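Koen Hoekstra
Wed 23 October

1/ Notes on the bedroom tasks in our hand-held gripper set, as a few people at Doucet asked how we put it together. 376 episodes kept so far, target is 800. All cloth work: fold, unfold, lay flat, move to one side.

2/ Set-up: two hand-held grippers, one per hand, plus a head camera. No arm in the loop at collection time. The operator does the task and we record finger width, gripper pose and video. Retargeting to the Samow arms comes later and is a separate job.

3/ Clock sync is the first thing to get right. Our May batch had the left gripper running 33 ms behind the head camera. Small number, but at the moment the fingers close on a hem it puts the grasp in the wrong video frame. We re-aligned what we could and dropped the rest.

4/ Start poses matter more than I had allowed for. Operators drift into a habit: same corner first, same height above the bed, same speed. The policy then learns the habit. We now draw the start position of the cloth from a list and read it out before each take.

5/ We also stopped smoothing the sheet between takes. A flat sheet gives cleaner video and a worse model. The first policy trained on flat sheets kept pinching the bedding as soon as it met a crease.

6/ Keep failures, but label them. A missed grasp followed by a second try is useful. A missed grasp followed by the operator putting the gripper down to scratch their nose is not. We cut at the last frame where both hands are on task.

7/ Bedroom station at Stunddale:
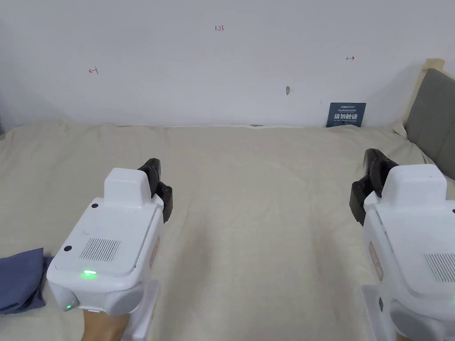

Head view, blue cloth at lower left. Green light showing on the left gripper.

8/ Plain white walls are hard on visual tracking. Pose error at Stunddale was worse than at Tustbridge, where the room has shelves and a patterned curtain. Anything fixed with a bit of contrast helps, provided it stays put for the whole session. If it moves, start a new map.

9/ Soft surfaces are the other problem. Press a gripper into a mattress and the pose estimate is fine, but the contact height is not the one an arm will see later. We have no good fix. For now we tag those takes and train with and without them.

10/ Open question for anyone doing similar work: do you split train and test by cloth, or by room? We split by room and the scores dropped sharply. I think they are the more useful scores – happy to compare splits if you have 2 rooms or more.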